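**Gultthorpe gets its carpet, eventually**

The Umby meeting room in Gultthorpe reopened Thursday with new carpet, 4 months after the old one was rolled up and hauled off. Nwosu Flooring did the job for $3000, underlay included.
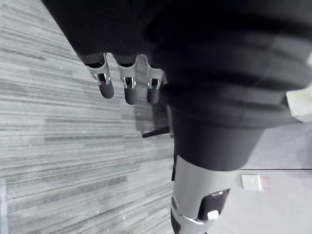
Choosing a color took longer than laying it. Of the 25 samples sent over by Adis, most were gray, and the winner is gray too, with streaky stripes in light and medium shades. The beige camp has asked for a say in the curtains.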